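Home | Courses | Handouts | Reading List | Contact

Filed under: Food and Cooking Basics, Session Notes

Session 4: Dry Heat in a Small Kitchen

Notes by Mireille Azar, Listell Adult Learning Center

Bring these notes to the practical. The reading for this week is the chapter on heat in the course pack, up to the section on frying. Frying comes later and you can skip it for now.

1. Three ways heat gets into food

Conduction is heat moving through things that touch. A potato slice lying on a hot tray is heated from below by conduction. Metal conducts well, glass and ceramic poorly. Conduction is also how heat gets from the outside of a piece of food to the middle, and food is a poor conductor. A thick roast can be brown outside and still cold at the center for this reason.

Convection is heat carried by a moving fluid. In an oven the fluid is air. Hot air rises, cooler air sinks, and the food sits in the slow current between. A fan makes the current faster. The air can be at the same temperature with the fan on or off, but with the fan on more heat reaches the food each minute.

Radiation is heat that travels straight from a hot surface to a cooler one, as it does from the sun or a campfire. It needs no contact and no air. A glowing broiler element heats mostly this way. It reaches only what it can "see," so the shaded side of the food gets very little.

Every oven uses all three. What changes from one to another is the share of each.

2. Large ovens and small ovens

A full-size oven has thick walls and a lot of air. It takes a long time to warm up and then holds steady. A small oven has thin walls and its elements are close to the food, so radiation does a larger share of the work. The top of a tall item may scorch before the inside is done.

The air in a small oven is also lost quickly. Open the door for a few seconds and most of the hot air is out in the room. The metal parts stay hot, so the temperature comes back fairly fast once the door is shut, but each look still costs cooking time.

In class Zaid Geagea asked whether the dial can be trusted. Usually only as a rough guide. The thermostat in a small oven senses the temperature at one spot, often near a wall, and switches the elements on and off. The real temperature swings above and below the setting. An oven thermometer on the rack will show you the swing. Write down what you see at a low, a medium and a high setting and keep the numbers taped inside a cupboard door.

3. Browning

Browning is the main reason to use dry heat at all. Two sets of reactions are involved. The first is between sugars and amino acids, the building blocks of protein, and it is called the Maillard reaction. It gives bread crust, roast meat and toast their flavor. The second is caramelization, where sugars break down on their own. It generally needs a higher temperature.

Water holds both of them back. As long as the surface of a food is wet, most of the heat goes into turning water to steam, and the surface stays near the boiling point. Once it dries, its temperature climbs and color follows.

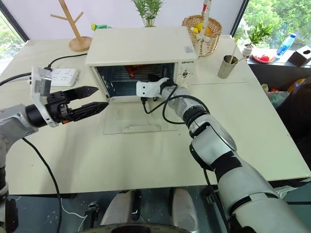

Drying the surface beforehand therefore makes a large difference. Pat vegetables with a towel after washing. Leave space between the pieces so the steam can get away. If you crowd them, they sit in each other's steam and come out soft and pale, even at a high setting.

Salt pulls water to the surface. With mushrooms or zucchini this matters, and you may want to salt at the end. With potatoes it matters less.

Oil does several jobs. It fills the small gaps between the food and the tray, which improves conduction. It spreads heat more evenly over an uneven surface. It also carries flavor. A thin coat is enough, and a pool of oil on the tray will smoke.

4. Temperatures to know

Low dry heat, under 300 degrees Fahrenheit, is for drying herbs, warming plates and slow cooking of tougher cuts. Expect little color unless the time is very long.

Moderate heat, from 300 to 375, covers most cakes, cookies and casseroles. The center has time to set before the outside gets too dark.

High heat, 400 and up, is for roasted vegetables, pizza and thin items where the surface matters most. We will do the class tray of root vegetables at 400.

Hsin-yi Siu pointed out that her recipe book is in Celsius. Multiply by nine, divide by five, and add 32. So 200 Celsius is 392 Fahrenheit, and 400 on the dial is close enough.

5. Carryover

Food goes on cooking after it leaves the oven. The outside is hotter than the inside, and heat keeps moving inward for a while. In a thin item such as a cookie the effect is small, but a cookie left on a hot tray will go on browning underneath. In a large roast the center can rise by several degrees as it rests. Take it out a little early and check again with a thermometer before carving. For poultry, make sure the thickest part has reached 165 degrees before you serve it.

6. The browning exercise

Work in pairs. Each pair needs one large carrot, one potato, a knife, a towel, a spoon of oil and two small trays.

Cut everything to the same thickness. Divide the pieces into two equal lots. Dry the first lot well and coat it with oil. Rinse the second lot and put it on its tray wet, with the same amount of oil. Both trays go in at 400, one after the other, on the same rack position. Let the oven come back to temperature before the second tray.

Check at 15 minutes and write down the color at the edges, the color in the middle and how easily a fork goes in. Then check again every five minutes until you would be happy to eat them. Note the total time for each lot.

Most people find that the fork test gives nearly the same result for both trays while the color is quite different. Softness depends on the temperature inside, and color depends on how dry the surface has become. Keep those two apart in your write-up.

Armelle Lecomte's group last term added a third tray with the pieces touching. You may do this too if there is time — it takes one more carrot.

7. Questions for the write-up

Why does bread toast faster once it has started to color? (Think about water first, then about how dark surfaces take up radiation.)

Why might a shiny tray give a paler base than a dark one?

A cake has risen, is dark on top and is still liquid in the center. Which would you change first, the rack position, the temperature or the size of the pan? Give your reasoning. More than one answer is acceptable.

A page is plenty. Hand it in at the start of the next session or leave it in the tray outside the office.

8. Practical matters

Tie back long hair and wear closed shoes. Dry oven mitts only — a damp one lets heat through very quickly. Tell Fumiko Ueda before the practical if you have a food allergy, including to anything you will not be cooking yourself. The room must be clear by the end of the hour, so start washing up while the second tray is in.

Related handouts
Session 2: Knives and Cutting Boards
Session 3: Boiling, Simmering and Steaming
Session 5: Pans, Oil and Shallow Frying
Reading a Recipe Before You Start
Kitchen Measurements and Conversions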